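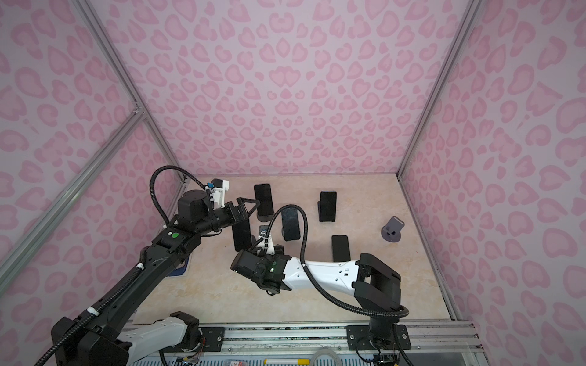
Black smartphones and a gray phone stand on the marbled floor panel, with the leopard-spot fabric behind.

A place for every phone: a talk with Nhi Đồng

1 Feb 2021

Nhi Đồng does not like drawers. "A drawer is where a phone goes to be forgotten," she told me, when I asked why she prefers to put them out on a flat surface, each one on its own stand. She has been thinking about this for longer than most people would find reasonable.

She started in a small repair shop in Plirkulbridge, where the counter was 60 centimeters deep and customers put their phones wherever they found a free corner. Later she came to Cadia, and there she began to arrange displays together with Khoa Cao, who was responsible for the materials. They still work together, although they disagree about almost every fabric.

The pink leopard print was her choice. Khoa wanted plain gray. "He said to me, people will look at the wall," Nhi remembers. "I said, good, then they look up, and after this they look down again and see the phones." Khoa, who joined us for the second half of the conversation, still has doubts. He finds that a pattern with curved spots is tiring after a full afternoon, and he would like to change it before July. On the beige marble pattern of the floor they had no argument. A black phone shows well on it, he said, and the color is calm.

I asked about the stands. Nhi is strict with them: she wants the phone to lean back a little, so that a person who is standing can read the screen without bending the neck. She tried eight kinds before she was satisfied. One of them was so light that it fell over when a phone was charging, and the cable pulled it from the table. "This was an expensive evening," she said, and did not want to tell more.

And a stand with no phone on it? Many people would put it away at once. Nhi leaves it. For her, an empty stand is a kind of question – somebody comes with a phone in the hand, sees the free place and understands what to do. Khoa is less romantic. He says that it also collects dust, and that he is the one who has the cloth.

At home Nhi has only one phone and one stand, next to the bread box. She puts the phone there when she comes in, and she takes it again in the morning. Her mother, who lives in Đàm, has the same arrangement now, with a stand that came by mail and took three weeks.

Before I left, I wanted to know if she would do the next display in the same way. She looked at Khoa. "The floor, yes," she said. "For the walls we have to talk."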